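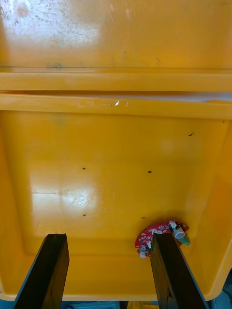
Two-Bin Replenishment in a Mixed Storeroom
Speaker notes, Szu-yu Ko
Session starts 2:15 p.m. Slides advance on the presenter's laptop only.

Slide 1. Title

Give name and role. I run materials planning at the Prolska plant. The talk covers one storeroom, one method, and the period from October through the end of the following quarter. Questions at the end, except for questions about definitions, which can be asked at any point.

Slide 2. What the storeroom holds

The storeroom carries 700 item numbers. Most are maintenance and assembly consumables: fasteners, seals, cable ties, fittings, small electrical parts, gloves, abrasives. Unit cost is low on nearly all of them. The cost of a missing item is set by the line that stops, and has no relation to the price of the part.

Before the change, every item was on a perpetual inventory record in Dikden, our planning system. Each withdrawal was supposed to be keyed in at the terminal by the door. Reorders were generated when the recorded balance fell below the reorder point.

Pause on the word "recorded." The record and the shelf were different quantities.

Slide 3. Sources of record error

Withdrawals not keyed. Withdrawals keyed in the wrong unit of measure (each against box). Returns placed on the shelf without a transaction. Receipts booked against a similar item number.

Unit of measure was the largest source by value. Unkeyed withdrawals were the largest by frequency. Afroza Sheikh did the reconciliation and her method is in the handout, page 2. Do not read it out.

Slide 4. The two-bin rule

State the rule slowly. The item is held in two containers, one behind the other. Stock is taken from the front container until it is empty. The empty container is the order signal. Stock is then taken from the rear container while the replenishment is on its way. When it arrives, the empty container is refilled and goes to the rear.

No balance is needed to trigger the order. The record can be wrong and the item will still be reordered. This is the only property of the method that mattered to us when we chose it.

Slide 5. Sizing

The bin quantity has to cover demand over the full replenishment time, plus a margin. Replenishment time runs from the moment the bin is emptied to the moment the refilled bin is on the shelf. It includes the wait before the empty bin is collected. People leave that part out and then undersize.

Worked case on the slide: an item used at 20 per day with a replenishment time of four days. Demand over that time is 80. Add the margin for variation in demand and lead time, then round up to the supplier's pack size. Rounding down to a pack is not allowed, even when the difference is one piece.

Both bins are the same size for most items. They do not have to be. If order quantity and lead time demand are far apart, the front bin can be the larger one. We avoided this at first for simplicity, and later allowed it on fittings.

If asked about the formula for the margin: it is the ordinary safety stock formula with lead time variance included. For items with fewer than four issues in a quarter the formula gives nothing useful, and we set the quantity by hand.

Slide 6. Which items were moved

397 items went to two-bin. The rest stayed on the perpetual record.

Exclusions: items with a shelf life, where rear stock would age. Items with serial or lot traceability. Items too large for any container we have. Items with high unit cost, where holding two bins ties up money for little benefit. Slow movers that are kept only as insurance spares.

Shelf life is arguable. Trinity Yazzie at Holst runs two-bin on adhesives with a date check at each refill, and it works there because her turnover is fast. Ours is slower.

Slide 7. Labels and collection

Each bin has a card with item number, description, bin quantity, supplier and shelf location. The same barcode is on both cards of a pair. Empty bins go to a rack at the end of the aisle. The rack is scanned once per shift and the scan creates the order line.

Problem encountered: a bin with a few pieces left in it was treated as not empty, and stayed in front while people drew from the rear. The signal was then late by however long this went on. The fix was a written instruction that the last pieces go into the rear bin and the front bin goes to the rack. Second problem: duplicate scans when a bin sat on the rack across two shifts. Dikden now rejects a second scan while an order line is open.

Slide 8. Results

Refer to the chart. Stockouts on the moved items went down. Stockouts on the items left on the perpetual record did not change much, as expected. Stock value on the moved items rose in the first month, while second bins were being filled, and then settled above the old level. Say this plainly. The method did not reduce inventory in our case.

Time spent on cycle counting went down. We stopped counting the moved items except at year end.

Slide 9. Limits

Two-bin does not see demand coming. A planned shutdown or a step change in production will empty both bins, and the planner has to raise a separate order beforehand. It also depends on a lead time that holds. When Muleck moved its warehouse, lead times on seals became longer and the bin quantities were wrong for several weeks. We now review quantities whenever a supplier announces a change, and once per quarter otherwise.

Aurélien Gaillard will probably ask about weight sensors under the shelves. Answer: looked at, priced, not pursued for parts at this cost. Quote is available from me after the session.

Slide 10. Handout contents

Page 1, sizing sheet. Page 2, reconciliation method. Page 3, card template. Page 4, the instruction for partly empty bins, with a translation by Mayuree Siriwan on the reverse.

Leave slide 10 up during questions.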